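How to get a musty smell out of clothes that have been in storage

Third time I've been asked this since July so it's going on the page. Quick version first, longer version under it.

Quick version: air, vinegar, wash, dry completely. Don't add perfume to anything. Don't put it back in the same box.

What you need

White vinegar, the cheap clear stuff. 12p-a-sheet scented things are a waste of money.
Bicarbonate of soda
Your normal detergent, less of it than you think
A bucket or a clean bath
Somewhere with moving air — a line is best, an airer by an open window will do

Step 1. Sort before you wet anything

Tip the lot out. Look for actual mould, meaning spots or fuzz, grey or black or greenish. Smell on its own is one job, mould is another, see further down. Keep the two piles apart or you'll spread it.

Check pockets. I once washed a receipt from the Furnley car boot into a whole load of dark things and was picking bits off till Thursday.

Read the care labels. Wool, silk, anything lined or padded, don't soak it. Air it for a few days and see where you are.

Step 2. Air it

Outside if it's dry. Inside out, not bunched up. A whole day if you've got one. About half of what I took out of the Wekora crates last time needed nothing else, just a day on the line and a shake.

Lay things out flat first and have a proper sniff of each one, esp. underarms, collars, hems and anywhere the cloth is doubled over. Those bits hold the smell longest. If it's only in the hem then just do the hem. 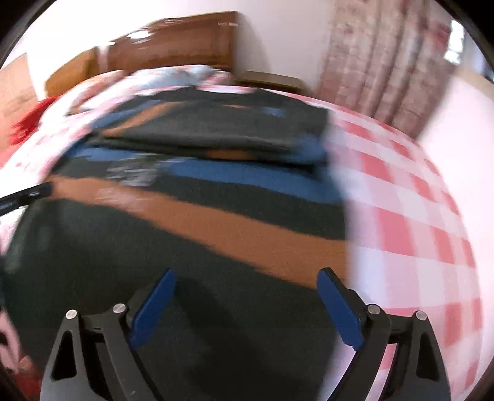

Printed tops and sports stuff want a bit more care. Cool water, inside out, no tumble dryer on a high heat becuase prints crack and go tacky. Also no fabric softener on anything stretchy, it coats the fibres and the smell sits under the coating. That's why some gym tops come out of the wash fine and stink again as soon as you warm up in them.

Step 3. Soak

One cup of vinegar to a bucket of cool water. Half an hour, an hour if it's bad. Push everything under. Put a plate on top if it floats.

Dark colours: try a hidden bit first. I've not had trouble but my neighbour has, with a cheap navy dye.

NEVER with bleach. Not in the same bucket, not one after the other without rinsing. Gives off a nasty gas.

Squeeze out, don't wring.

Step 4. Wash

Warmest wash the label allows. Don't fill the drum, two thirds at most. Detergent at the lower end of the dose. Too much leaves a film and the film goes stale.

Bicarb goes in the drum, half a cup. Not in the same wash as the vinegar, they cancel each other out and you end up with salty water.

If your machine smells then your clothes will smell. Run it empty and hot, wipe the rubber seal, leave the door open afterwards. Should of put that at the top really.

Step 5. Dry it properly

Most people fall down on this one. Dry to the touch isn't dry. Seams and waistbands take hours longer. Leave it overnight after you think it's done. Space things out on the airer, a fan helps loads.

If there's mould

Do it outdoors. Mask on if you've got one. Brush off the loose stuff with an old toothbrush, away from your face, then soak and wash as above. Stains might stay even when the mould's gone. Whites can have an oxygen bleach soak, go by the packet. Leather and anything with stuffing in, I'd take advice or let it go.

Putting it away again

Cardboard pulls in damp, so plastic with a lid, or a cotton bag if the cupboard's dry. Nothing on a bare garage floor. Nothing against an outside wall. Wipe the box out and let that dry too. Silica sachets are worth it, and you can save them up out of shoe boxes for nothing.

Open the boxes twice a year. Five minutes, quick sniff, lid back on.

Still smells?

Do steps 3 to 5 once more. Some things need two goes, old cotton especially. After that try the freezer trick if you like, in a bag for a couple of days, though it never did much for me. Charity shops often take rags if it really won't shift — ask first, ours on Horel Road only has them in the mornings.

Moth holes are a seperate page, will get to it.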